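Ticket 289: Player loan status not updating after transfer window closes
Opened by: Colton Grewal
Product: Cillico club registration system
Club: Tarcombe FC
Status: Resolved
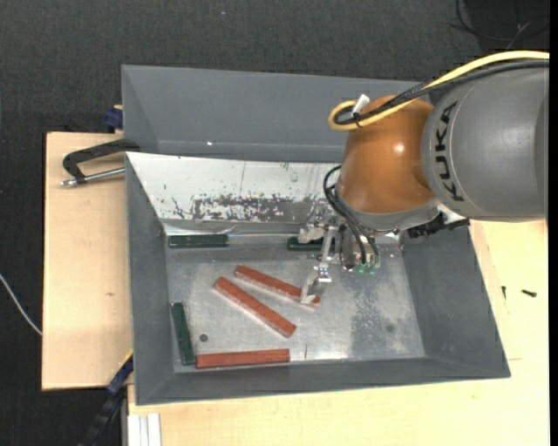

Problem
Two players on loan from Brerkport still show as "Loan – active" on the Tarcombe squad page. Both loans ended in May. One has since signed permanently and the other has gone back to his parent club. The match-day squad form won't accept the first player and still offers the second.

2024-07-10, first reply
Checked both records. End dates are correct on the loan agreement but blank on the registration. Asked the club to log out, clear the cache and reload the squad page. No change.

Second reply
Ran the nightly sync by hand. It finished with 7 errors, all on loans entered before the last update. The old form saved the end date as text — the new one expects a date field and skips anything else.

Fix
1. Open the player's registration and choose Edit loan.
2. Delete the end date and type it in again.
3. Save, then run Sync squad.
4. For a permanent signing, add the new contract after the sync has finished. If it goes in first, the system treats it as a duplicate.

Result
Both players now show correctly. Club confirmed the squad form works for the friendly against McKinnon.

Follow-up
Some 50 older loans at other clubs have the same text dates. Moved to a separate ticket for a bulk correction.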